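Point d'étape sur le robot à deux bras que je monte à l'atelier partagé. Ça faisait un moment que je n'avais rien posté, je regroupe tout dans ce fil.

Côté mécanique : le torse est assemblé, les deux épaules aussi. J'ai repris les supports du bras droit en alu de 4 mm, l'impression 3D prenait du jeu au bout de quelques heures. Le bras gauche est resté en PETG, je verrai.

Le câblage m'a coûté tout février. Un bus par bras, une alim séparée pour les pinces. J'avais inversé deux fils sur le connecteur du coude et je cherchais la panne dans le logiciel. Merci à Tsegereda Asfaw qui a sorti le multimètre avant moi.

Les cartes moteur sont des Prirdale. Doc mince, mais elles tiennent la charge. Pour la commande j'utilise Isten, compilé à la main parce que le paquet fourni ne voyait pas mon deuxième bus.

En parallèle je fais tourner le modèle en simulation. Tant que les limites articulaires ne sont pas bonnes, je ne mets pas le vrai sous tension avec les deux bras libres. 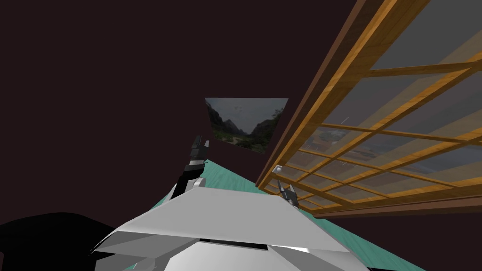 Le réglage qui me prend le plus de temps, c'est l'espace de travail commun aux deux bras. J'ai des limites par articulation, mais rien encore qui empêche proprement un bras de venir gêner l'autre. Dans la simu, le gauche est levé, pince ouverte vers le tableau de montagne, et le droit est tout près du coin bas de la fenêtre, à côté du petit objet blanc. Avec les bras écartés comme ça, pas de souci. C'est quand je les ramène devant le torse que le solveur part dans tous les sens.

Pour ceux qui demandent : la coque du modèle est simplifiée, des grandes facettes et c'est tout. Pour les collisions ça suffit et le calcul reste fluide sur mon vieux portable.

Essai d'hier soir : 17 trajectoires enchaînées, 2 arrêts sur limite de vitesse au poignet. J'ai baissé l'accélération et je relance ce soir vers 20 h.

Question à ceux qui ont déjà fait du bimanuel : vous gérez la priorité comment ? Pour l'instant le gauche attend que le droit ait fini. C'est lent mais prévisible.

Je regarde aussi les réducteurs Gidey pour remplacer ceux des poignets. Si quelqu'un en a démonté un, je veux bien savoir comment est fait le roulement de sortie.

Il me reste à faire : l'arrêt d'urgence en dur sur l'établi, les capots des avant-bras, et ranger le faisceau qui pend derrière le torse.

Les fichiers des supports alu sont sur le serveur de l'atelier, dossier flandton (c'est le nom du robot). Je mettrai les plans des coudes quand les cotes seront définitives.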